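Community Help > Work and Shop Floor > Automation

Boss is putting a robot arm on the packing bench. What really changes for the people on it?

Asked in Work and Shop Floor. 2 answers marked helpful by readers.

I work at a place that packs small electrical goods for other companies. Wall plates, power strips, extension cords, that kind of thing. We get them in bulk, check them over, put them in kits and box them. There are 26 of us across the shifts and I have been on the kitting bench for six years.

In March management told us they signed up for something called Nultent. It's an arm on a stand with a two-finger gripper and a camera at the wrist. The sales deck says it will "take the dull work off people's hands" and that no job is going away. Then on the next slide there is a chart showing 55 kits an hour per station, and no people are drawn anywhere on the station. I asked about that and was told the picture was simplified.

So what I want to know, from people who have had one of these next to them for a while and are not selling anything:

Did your job get easier or did it just get different?
Did your hours change?
Does it work with cords? Our stuff is half cords. Every demo video I can find has it picking up blocks.
Is there anything we should ask for now, before it is bolted down?

I'm not against machines. We have a tape machine and I would marry it. But I have heard the "no job is going away" talk before, at my last place, and I remember how that went.

Edit: somebody asked in a message if we have a union. No. There is a shift rep, which is a guy with a clipboard.

ANSWER (marked helpful, 41 votes)

We have had two arms on the bench since last year, different make (Fekell), same idea. I will go in your order.

Easier or different: different. I used to pick, look, place, close the box. Now I lay parts out so the arm can get at them, and I step in when it stops. The laying out is its own job and it was not in anybody's plan. If two plates are stuck together it stops. If a shiny plate has the overhead light bouncing off it, sometimes it stops and sometimes it goes for the wrong spot. We ended up changing the lamps over the bench, which came out of our maintenance money and not the robot money. Watch for that. A lot of cost gets moved to another line so the robot looks cheaper than it is.

Hours: nobody was let go. Two people left on their own and were not replaced, and the rest of us were told how lucky we were. You can decide what to call that. Also, we picked up a Saturday shift to catch up when it was slow in the first months, and the Saturday shift is still with us.

Cords: no. Or let me be fair, a cord that is coiled and tied with the tie facing up, yes, most of the time. A loose cord lying on the table with slack in it, no. It will grab a part and drag the cord along with it, or the cord gets between the fingers and the part. The vendor's answer was that we should tie all the cords first. Guess who ties them.

The finger pads wear too. Ours have a rubbery honeycomb pattern and once the tips start to fray, the thin flat parts slip. Ask how often the pads get changed and who pays for them. We were told "rarely".

What to ask for before it is bolted down:

Get it in writing who clears a stop and whether stops count against your rate. At our place they counted for the first stretch, so the person standing next to the robot looked like the slowest worker in the building.

Ask that the person who clears it gets trained and gets paid for the training. On our floor one woman on second shift learned it by watching and then became the unofficial mechanic at packer's pay.

Ask to see it run with YOUR parts on YOUR table, for a full shift. Don't accept a video. Don't accept an hour with an engineer standing there, because the engineer nudges things - I watched him do it.

Ask where the camera footage goes. Ours sees hands. They said it is only used for improving picks and I have no way to check that.

One good thing, so I'm not only complaining. My wrist hurts less. I used to do that same twist all day and now I do it much less. I would not give that back. I just think it could have been had for the price of a better jig and swapping stations every couple of hours.

ANSWER (3 votes)

Our place uses Anis software and it is great, people just fear change. Give it a chance and keep a positive attitude. Robots dont take breaks so its good for everyone in the long run

 Comment: Good for everyone how? The software is for scheduling trucks, I looked it up. It doesn't pick up anything.

 Comment: still automation

ANSWER (marked helpful, 17 votes)

I was on the other side of this, I did setup for a small integrator called Tóth until last year. So take it with some salt, but the first answer matches what I saw at customer sites.

Your 55 an hour is probably a number from a run where every part was in a tray, in the same position, with nothing else on the table. Ask them straight out: "Were the parts in trays?" If yes, ask who fills the trays on your floor, and put that person's time into the math. I have seen the number drop to less than what the bench did by hand. I have also seen it beat the hand rate, at a plant that packed one single item and never changed it. Kits with mixed parts are the hard case and you have mixed parts.

On flat metal plates: a two-finger gripper has trouble with anything thin lying flat on a hard surface. The fingers need an edge. People get around it with a soft mat or by standing the plates up in a rack. Both work okay. Suction is another way but your plates have holes in them, so you'd be hunting for a good spot.

On jobs, I can't tell you. In my time I never sat in a meeting where a manager said "we will cut people." I sat in plenty where the payback sheet had a line for labor savings, and that line was never zero. If your shift rep can get hold of one piece of paper, get that sheet. It tells you more than the deck.

Adding a picture from the wrist camera at a bench trial with cords and a plate on the table, since you asked about cords. 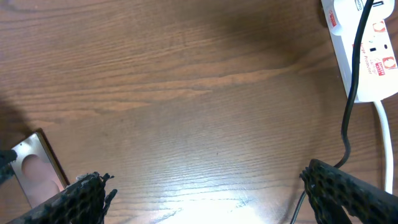 Wrist camera view: metal plate at lower left, surge protector and loose cables on the right.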